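What the Card Robot Changed at Troltumell
Project report by Nhyira Eshun and Anel Mofokeng

Our class guide for Mathebula College told us to pick a workplace and ask who gains from a new machine. We picked Troltumell, which packs and displays cards for hotels. In June it put a robot from Plilto on rack work. The sales sheet promised "hands-free display." We had doubts before we got there, and we still have them.

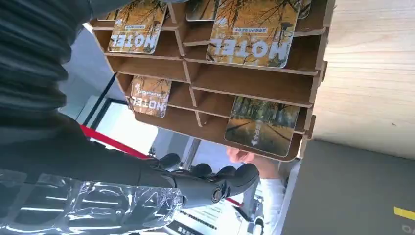
Figure 1. The robot's hand at the card rack, with a staff member behind it.

The sheet gives a rate of 400 cards per shift. We asked how that was measured and got two different answers. One supervisor left out the stops. The other didn't know whether stops were in it or not.

Staff also have new chores that are in no job description. They check straps, wheels and cables before 9 in the morning, and pay stayed the same.

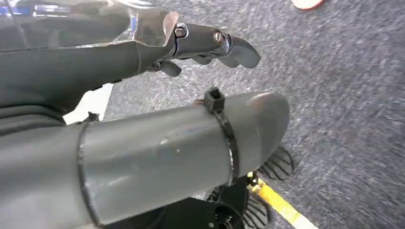

Figure 2. Gripper over a gray tube held with zip ties, beside a treaded wheel.

Anel asked who would answer for a fault, and the reply was "Midelgate, probably," meaning the service firm.
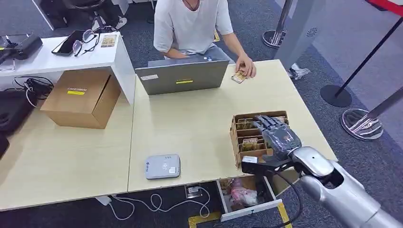

Our main question was whether the work got lighter. Two workers told us it got more broken up, since they now watch and handle cards in the same hour. The person at the laptop has a hand on one of the packets while the robot's hand is over the tray, so at that desk at least, "hands-free" is a stretch. We would want a month of time logs, stops included, before believing the rate.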